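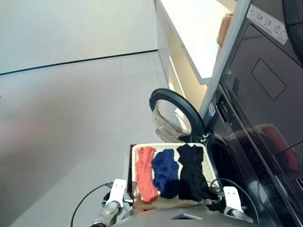
Both grippers on the basket, washer door open. Note the cable over the right-hand rim.

Laundry rig, Tudside bay
Thursday, April 3, 2025
6 comments · 2 shares

Well, we lost the afternoon to a cable again, and I'd like to get it all down while I still remember which order things happened in. I know I tend to go on in these entries, so if you only want to know what to do tomorrow, skip to the end and come back with coffee for the rest.

The plan was a plain one. Basket up to the washer, red piece in first, then the blue, then the big black one, door closed by hand, repeat. We've been running this task since December and the counter stood at 3,539 attempts when I switched on after lunch, so I was feeling pretty relaxed about it (you can see where this is going). The morning set had been lovely. The Lundero planner was picking sensible grasps, even on the black garment, and I had been starting to think about the write-up.

Run 1,047 on the new planner build is the one that went bad. The arms squared the basket up in front of the drum, and the right arm let go and started its move toward the door opening. Partway there it slowed down, hesitated, and then pulled. I was standing off to the side with the stop button in my hand, and what I saw was the basket tipping toward the washer with the left gripper still hanging on to its end for dear life. The right gripper's cable had gone over the rim and was dragging the whole basket along with it.

I pressed stop. The right arm stopped. The left arm kept correcting its grip for a moment after that, and that's the part that bothers me much more than the snag does! It was a small motion, nothing anyone would have been hurt by from where I stood, but a stop is supposed to be a stop.

I pulled the Brakevden log straight away. The stop request reached the right arm at once, and the left arm's controller acknowledged it 600 ms later. In between it was still chasing its force target, which we have set at 80 N for the basket hold. I had always thought of that number as generous, and watching wicker bend under it I think so even more. The weave on that side has a slightly chewed look now. I've turned the basket so you can see it from the desk, and please don't swap it for a fresh one until I've had a proper look.

After that I reset everything, walked it through at low speed with the door propped open, and ran the first part of the task again with the left arm kept clear of the basket hold.

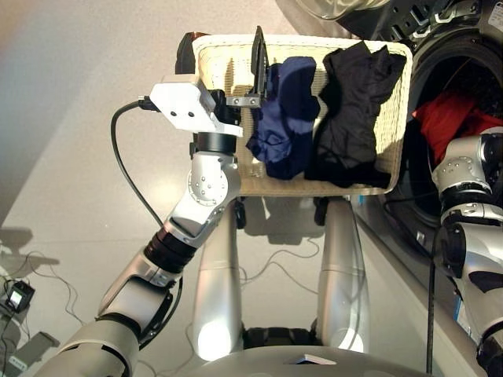 Page last changed: Thursday evening, 7:52 pm (small fixes to wording, log notes added)

Right arm up at the drum with the red garment inside, left gripper at its end of the basket, navy and black still waiting. Going slowly like that I couldn't get the cable to catch at all. I tried it with the basket nudged closer and then further off, and with the clothes bunched up high, and it behaved every single time. At full speed I got one more near miss, where the loop brushed the rim and slid back, and I quit there before I bent something.

My best guess about the snag is that it's the slack. When we rerouted the gripper wiring we left a nice big loop so the wrist could turn all the way round, and with the hand low beside the basket that loop has nowhere to go except up. The planner knows the shape of the arm very well and has no idea the cable exists. I had half known that for weeks and kept meaning to write it down, so now it's written down.

About the slow stop I'm much less sure. The Khondokar bridge box was updated last week and passes messages to both arms, so it's the first thing I'd suspect, and I'd feel silly if I hadn't at least said so. But the left arm was also the only one under load, and it could simply be finishing its control step badly. I pressed stop with the left arm idle, over and over, and it was prompt. Pressing it with the arm holding an empty box gave me one slow one and a bunch of good ones, so I can make it happen again, only not when I ask it to.

One more grumble while I'm at it, and it's mostly aimed at myself. The floor on the left side is a mess of thin cables with a power adapter sitting right down in it, and they run on under the basket. I stepped over them on my way in after the stop and didn't enjoy it. If the robot had still been moving I'd have been looking at my feet.

For tomorrow:

No two-arm basket holds until the slow stop is understood. Single-arm work is fine, with somebody on the button.

Basket force down to whatever still holds it level. Start low and creep up.

Shorten both gripper loops and clip them to the forearm, then check the wrist through its full turn by hand before powering up.

Roll the bridge box back to the old version, repeat the loaded stop test, and save the logs from both versions in the same folder this time, please.

Tape the floor cables back toward the wall.

I left the rig powered down with the washer door open. The red one is still in the drum.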